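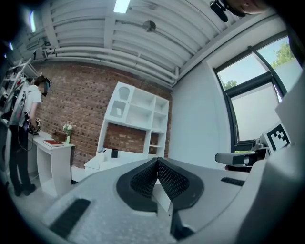

Home Recipes Letters Back Issues Shop
Search the newsletter... Go

Soup weather, finally

I gave up on my sourdough starter in May (it smelled like nail polish and I was scared of it), so all the bread at my house now comes from the little bakery in Wollbridge, and I have no regrets! Their seeded rye is 700 grams of pure happiness and it holds up in soup, unlike the fluffy stuff I used to make.

So, the soup. Four leeks, a big knob of butter, a lid, and low heat until they go all slumpy. Then potatoes, stock, and the rind off whatever cheese you've been hoarding. I used to blend the whole pot, but these days I mash half of it with a fork and leave the rest chunky. My sister thinks this is lazy. She had two bowls.

A few of you wrote in after the last letter asking about freezing it. Yes, but leave the cream out until you reheat, and give it a good 10 minutes on the stove, stirring. Mine went grainy in the microwave.

Next time: what to do with the green tops, plus my trip to the Wednesday market in Vustthorpe.

114 likes 10 comments Share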